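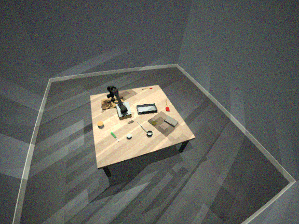
Test table in the simulator, arm folded back before a run

Comparing two grippers in simulation, and the thin stuff always loses. Is it the gripper or my setup?

Hi all, long-time reader and finally asking something of my own. I've been trying to decide between two grippers for a small bench arm before I spend any money, so I built the table in simulation and scattered the kind of junk I'd really want it to pick up: a spoon, a marker, a short cylinder, a little disc lying flat on a mat, a small block and so on. The two candidates are the Grostow parallel one and the Kokier with the softer pads (I'm using the models each company puts up for download).

I ran 365 pick attempts with each, same poses, same order. Grostow got 195 and Kokier got 187, so they're practically twins on paper. The trouble is that nearly all the misses for both are on the flat things, mainly the disc and the spoon handle. The fingers come down, touch, and the disc either skates away or sinks into the mat. Chunky things go fine. My controller is the stock position one, and I haven't touched the contact settings at all. Would you trust these numbers enough to buy on? Thanks so much for reading all this!
Posted by benchtop_dreamer

Welcome, and what a nice tidy question to get! I would hold off on buying, and I'd look at your contact settings first. An object sinking into the mat tells me the solver is letting things overlap, and very thin objects suffer the most from that. Try a smaller time step (I cut mine by a factor of 4 and it made a world of difference), and check whether the disc has a proper collision shape or just one that was generated for it automatically. Mine came out as a sort of pillow once and I lost most of March to it.

The other thing is the position controller. If it's told to go to a height that is a hair below the tabletop, it will push as hard as it's allowed to, and whatever is under the fingers goes shooting off. Put a force limit on the downward move, or stop a touch higher and close slowly. Then run the same poses again and split your results by object. A gap of eight picks over the whole table doesn't say much, but if one gripper gets the spoon most of the time and the other hardly ever does, you've learned something you can use. Soft pads are also hard to model well, so I'd expect the Kokier numbers to move more than the Grostow ones once you have real hardware.
Posted by tindarden_shop

get the Després one, I have it on my arm and it picks up everything. never bothered with sim
Posted by mo_lathe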